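Sorting trial paused after grip fault

The Fliria humanoid is off table work until the right hand is checked. During the basket sort in September, with fruit going to one side and office supplies to the other, the hand stayed shut for 30 seconds after the release command.

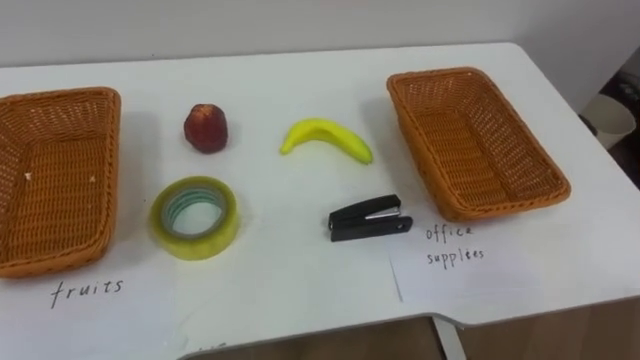
The stop button worked and there were no injuries. The log shows 57 release errors over 310 picks, most of them on small items.

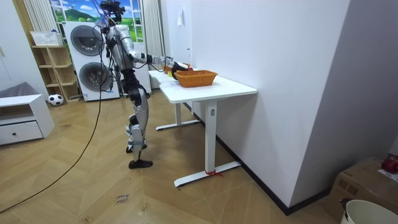
Words: Sheena Gourlay

Joon-young Gil suspects a finger sensor. Until he signs off, keep clear of the arm's reach, even when the hand looks idle, and leave speed capped at 80 per cent on the other units.
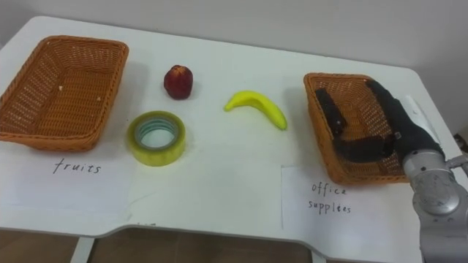

The right hand at the office supplies basket, fruit and tape still to be sorted.

Report any odd grip behaviour to Joon-young before restarting.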